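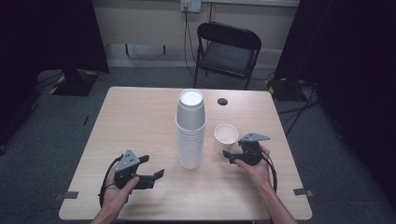
Home Browse Places Food & Drink Random article
Search this wiki Go

Paper cup

A paper cup is a throwaway cup made from paperboard, nearly always lined with plastic or wax so your drink stays put. I've looked after this article for years (my favourite one on here!) and I still find bits to add.

The lining is what makes them such a pain to recycle. Plenty of ordinary paper mills can't separate it from the fibre, so check with your local council before you chuck one in the yellow-lid bin.

Sizes

Cafes mostly talk in ounces, even though we've been metric for yonks. At the Grallham markets a small flat white comes in an 8 oz cup, and the big ones are really only for people with a long drive ahead.

Local use

The Wedilis footy club went through 960 cups last August, then brought in a mug library with 100 donated mugs – some of them truly hideous, I gave three. The Owen bakery takes 5 cents off if you bring your own.

See also: Keep cup, Thermos, Gornomier Tea Rooms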